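Teaching a Simulated Helper to Find Its Way: My Semester on Prallow
Leonilde Meireles

So my part of the Hernovance project was the data. Other people got to train the model, and I got to drive around pretend living rooms until my thumbs hurt (I mostly loved it!). The idea is simple enough: a learning system needs examples of somebody doing the job well, and for our navigation task that somebody was me, sitting with a gamepad and steering a camera through rooms in our simulator, Prallow.

Each run had a spoken-style instruction like "go to the doorway next to the lamp" or "stop in front of the armchair." I'd drive it, press save, and move on to the next. We aimed for 4000 runs and ended up with 3230 usable ones, spread over 258 room layouts. The rest got tossed, mostly because I clipped a chair leg or overshot the goal and had to back up.

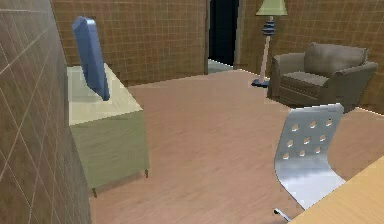 Why not just let a script drive the shortest path every time?
We tried that first, and the model learned to hug furniture so tightly that any small error got it stuck. Human runs swing a little wider and vary from one try to the next, so the model sees more ways of getting to the same place.

The living rooms were my favorites, with an armchair here, a floor lamp there, and plenty of open floor to cross. Camera tilt gave me more trouble than I expected. I'd set it one way in the morning and another way after lunch, and the files didn't line up, so by July I was writing the tilt down in a notebook before every batch. I also started taking a break after every 30 runs, and my steering got a lot smoother!

If I did it over, I'd write the instructions before picking the rooms. Half of mine said "go to the chair" in rooms with two very different chairs, and I had to go back and reword them one at a time. The corrected list is in the Stenum folder along with the run logs, and the tilt notes are still in my notebook waiting to be typed up.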